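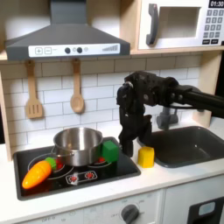
A toy kitchen with its own range hood and a microwave set to 01:30.

The Long Life of a Secondhand Toy

Siwan Lloyd opens the toy library at Itia at 10 in the morning, and by then there is usually a line on the steps. Families pay a yearly fee and borrow up to 3 toys at a time. The collection has 425 pieces, from baby rattles to train tables, and most of it came from basements in the same part of town.

Lloyd started the library after her second child was born. She had been a school secretary and knew how to keep a card file. The first shelves went up in July in a former shoe repair shop, and the smell of polish stayed in the back room for a year.

"People think the work is handing out toys," she said. "It's washing them."

Everything that comes back goes into a gray bin by the door. Hard plastic is wiped down with soapy water and dried on racks. Cloth goes home with Lloyd in pillowcases and runs through her own machine. Puzzles are put together on the counter before they are checked in, and a missing piece is written on the lid of the box in pencil. A puzzle with one piece gone still goes out. Two gone and it is used for parts.

Large toys are the hardest to place. Play kitchens, workbenches and dollhouses are what children ask for, and they take up the most floor. Parents like to borrow one for the winter and send it back when the yard dries out. Lloyd keeps a waiting list for these and holds people to their dates.

Berwyn James does the repairs. He worked on vending machines for most of his life and has a bench beside the furnace. Hinges fail first, he said, then battery doors, then anything a child can hang on. He replaces lost battery doors with squares of thin plywood and a screw. For wheels he has a coffee can of spares taken from toys that were past saving.

He doesn't repaint. Old paint is a concern, and any painted toy whose age can't be worked out is turned down at the door. So are toys with loose magnets, and stuffed animals with seams that have been sewn more than once.

The building costs $200 a month, paid to the Palamarchuk family, who own the bakery next door. They have not raised it. Member fees cover the rent and the soap, and a spring sale of duplicates covers the light bill in most years. A second branch, in Mita, lasted two winters before its lease ran out, and its shelves are now in Lloyd's garage.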